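Jelport Building Users Group
Minutes of the meeting held January 20, 2023
Training Room, Bošković Building

Present: Shahla Bahrami (chair), Krešimir Nedeljković, Valbona Matić, Panagiotis Stoyanova
Apologies: Špela Karagiannis
Minutes taken by: Valbona Matić

1. Minutes of the last meeting

Agreed with one correction. Under item 4, the room number for the spare desks should read 216. Valbona to change the filed copy.

2. Matters arising

The side door closer has been replaced. Krešimir reported that it still slams when the loading bay is open. He will ask the fitter to come back.

The sign-in tablet at the front desk was raised again. Visitors are being asked for a license plate even when they arrive on foot. Panagiotis has written to the supplier and has no answer yet. Carried forward.

3. Demonstration by Jistura

The group received a demonstration of Prustimness, the program Jistura uses to plan and test robot arm movements before they are tried on a real arm. Krešimir ran it from the laptop on the wall screen. Shahla asked that the main points be recorded in full for Špela, who had asked for this item to be put on the agenda.

Krešimir began with the cabinet task, in which the arm has to reach a fitting on the front of a cabinet and pull. He said the pull itself is simple to set up. Most of the work so far has gone into the approach, meaning the path the hand takes to the cabinet and the angle it arrives at. He stopped the run at several points so that questions could be taken.

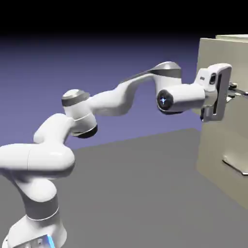 Item 3: Simulated arm with its gripper at the cabinet front, Prustimness demonstration.

Valbona asked whether the arm could be given a straighter path. Krešimir said that it has seven joints, so there are many poses that put the hand in the same place. The program picks one and the user can ask for another. He showed two more. Panagiotis preferred the second, as the elbow stayed lower.

Panagiotis asked what happens if the cabinet is not where the program expects it. Krešimir said the cabinet is moved a little between runs for this purpose. The current set is 333 runs. He has the results by run but has not sorted them by cabinet position, and the group asked to see that before the open day.

Shahla asked whether the simulation allows for a door that sticks. Krešimir said resistance can be set but he has left it at one value. He would want to measure a real cabinet first. Valbona offered the old stationery cabinet from the second floor, asset number 3009, which is due to be thrown out. Accepted with thanks.

There was some discussion of whether visitors would want to watch a screen. Panagiotis felt that most people would come expecting a machine in the room and would leave early. Shahla disagreed and said the school groups last year spent longest at the screens. Krešimir said he could let visitors pick the starting pose themselves, which would take a minute or two each. It was agreed to try this.

Action: Krešimir to sort the results by cabinet position and send them round.
Action: Valbona to hold back cabinet 3009 and have it brought down to the workshop.
Action: Krešimir to set up a visitor version with a choice of starting poses.

4. Open day

The open day will be in April. Shahla will confirm the date with the building office. Jistura will have the training room and the corridor outside it. Groups will be limited to 30 because of the fire limit on the room, and Panagiotis will draw up a timetable on that basis.

A second screen is needed for the corridor. Valbona thought there was one in storage with a broken stand. Panagiotis to look.

Parking was discussed. The lower lot is to be kept for buses. Krešimir asked that the loading bay stay clear until the equipment has been brought in, and this was agreed.

Refreshments: coffee and water only, in the lobby. No food in the training room.

Action: Shahla to confirm the date.
Action: Panagiotis to draft the timetable and check the screen in storage.
Action: Valbona to book the lower lot.

5. Heating

The training room is too warm in the afternoon and the offices opposite are too cold. Both are on the same control. Shahla has reported it twice and will report it again with the readings Valbona took this month.

6. Any other business

Panagiotis asked that the projector remote be put back in the drawer after use.

Krešimir asked for a longer network cable for the wall screen. Agreed.

7. Next meeting

Same room, same time. Shahla to send the date when the open day is confirmed. Špela has offered to take the minutes.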